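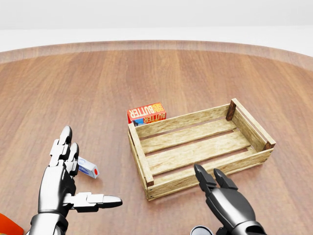
Fig. 1. Rendered packing setup: slatted crate, hand on the left, two-finger gripper on the right.

Courses > Trindade Evening Program > Automation for Small Shops > Unit 4 Notes

Shares 4 | Comments 2

Planning the money before you plan the robot

Notes from the 9/23/24 session, cleaned up a little. I talk fast and skipped a few things on the board, so read these even if you were in the room.

We left off with the packing cell. The job is the one we've been kicking around since the first class: small grocery items on a table, one open crate, two arms, get the items into the crate without crushing anything. It sounds like the simplest job in the world, and then you start pricing it!

My first rule is to write the shopping list from the items up. Most people do it the other way around. They fall in love with an arm at a trade show (I've done it, I still have the tote bag), and then they go home and look for something it can pick up. Start with the butter box. It has flat sides and corners, and the cardboard will dent if you squeeze it too hard. Then go to the bottle lying on its side, which can roll. Then a can standing upright, with not much room between it and the next can over. Write down what each one asks of a hand, and only after that open a catalog.

So make yourself a sheet with a line for every item and fill in these columns:

Item and its position (standing, lying, leaning)
Width at the spot where you'd grip it
Weight, full
What happens if you drop it
Which hand could take it

That last column is where the budget lives. If the two-finger gripper can take every line on the sheet, you don't have a reason to pay for a hand with a full set of fingers. If one line really needs the fancy hand, ask what it would cost to change that item. Could it come to the table turned another way? Could a cheap tray hold it up? I have seen a bent piece of sheet metal save a project more money than any discount I ever got out of a sales rep.
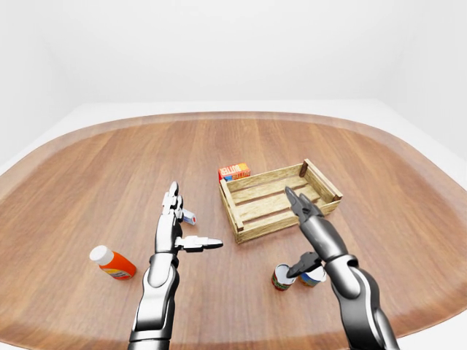 Reach comes next, and it's the one that bites people. The brochure number is how far the arm goes with nothing on it, stretched out straight. You will almost never work like that. You want the arm to come over the side of the crate and down inside, with the elbow somewhere sensible and no bracket swinging into the cans. Take the height of your tallest crate wall, add the length of the gripper, and see what's left. I do this with a tape measure and a broomstick before I do it in software, and I look ridiculous, and it works.

When you do get to software, put the whole table in, clutter and all. Our class license for Zadilik covers two seats, so please sign out when you're finished (please!). Build the table and the crate to size first, then drop in the arms you're thinking about, and try the far corner of the crate before anything else. If the arm can't get to the far corner, you've just saved yourself a purchase order.

Now quotes. I handed out two made up for the homework, one from Broneretti and one from Grosex, and I want you to read them like a suspicious landlord. They are laid out differently on purpose. Broneretti rolls the controller, cables and mounting plate into the arm price. Grosex gives every one of those its own line, so the arm looks cheap at the top of the page and by the bottom you're sweating. Put both of them into the same table before you compare anything. Lines you should have in that table:

Arms, controllers, cables
Hands or grippers, plus spare fingertips
Table or base, and bolting it down
Safety equipment and the safety review
Software, first year and every year after
Shipping, both directions
Training
Your own hours

Nobody likes the last line. Put it in anyway. If you spend a month of evenings teaching an arm to find a box, those evenings came from somewhere, and the person who signs the check will ask where. Training belongs to you too, by the way. A quote that says "training included" might mean a visit to your shop or it might mean a link to some videos, so get them to write it out.

Spare fingertips on the homework quote are $400 a set. Half of you circled that as too much and crossed it out. Fine, but then tell me what the cell does on the day a fingertip wears through. If your answer is "it waits for the mail," put a price on the waiting and compare. I'm not saying always buy the spares. I'm saying the zero in that box isn't a zero.
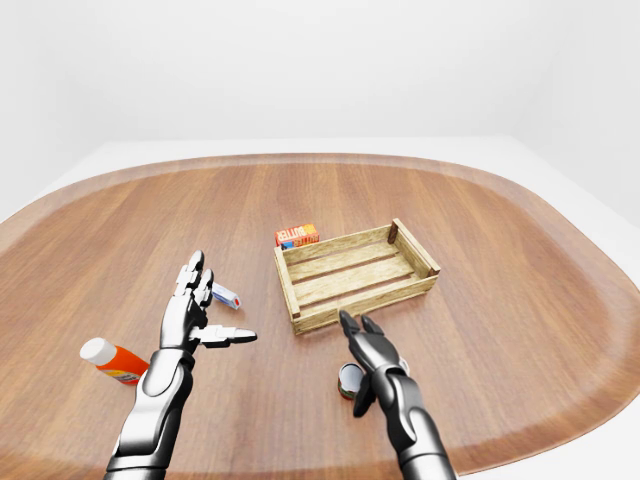 Gervásio Toledo thinks I've got the order wrong: he would rent a single arm first, run the real items for a while, and leave the second arm out of the budget until the first one has earned it. He makes a decent case. A rental gets you real drops and real jams, and a rendered crate won't ever have a splinter sticking out of it. My worry is that a one-arm cell gets its own table, its own fence and its own habits, and adding an arm later means paying for a lot of that again. So if you go his way, pay for the big table and the extra conduit on day one, even if half of it sits bare. We'll argue this one out in class.

Sebastião Fagundes sent me a good addition by email, which is to ask each vendor for the lead time on the slowest part as well as on the whole order. It's usually something dull like a cable or a mounting plate, and it will hold up everything else. Add a column for it. I'd also add who pays if the thing shows up late, and don't be shy about asking.

About timing. If your budget year opens in February, you want your table filled out and your reach check done well before that. Vendors get slow over the holidays and so do bosses. Ask for quotes that stay good past the date you can really sign, and get that date on the paper.

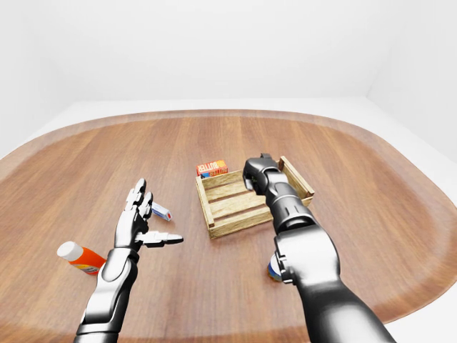
Should the simulation time go in the budget as a cost of its own?
Put it on its own line, with hours and license split out. If you bury it under "engineering," it gets cut first, and then you're testing reach with equipment you've already paid for.

One more thing on contingency. I keep getting asked for a percentage and I keep refusing to give one. Go down your lines and mark each one firm (you have it in writing), fair (somebody told you on the phone), or guess. Then put padding on the guesses, a little on the fair ones, and leave the firm ones alone. When somebody wants to know why the padding is there, you can point to the exact lines, and as the written numbers come in you take it back out.

For next class bring:

Your item sheet, filled in for everything you plan to pack
Both homework quotes moved into one table
A sketch of the table with the crate and both arm bases on it, measurements included
The line on your list you trust least, circled

Pencil is fine for the sketch. If you want to swap in your own project for the grocery crate, go ahead, just email me first so I can read up on it.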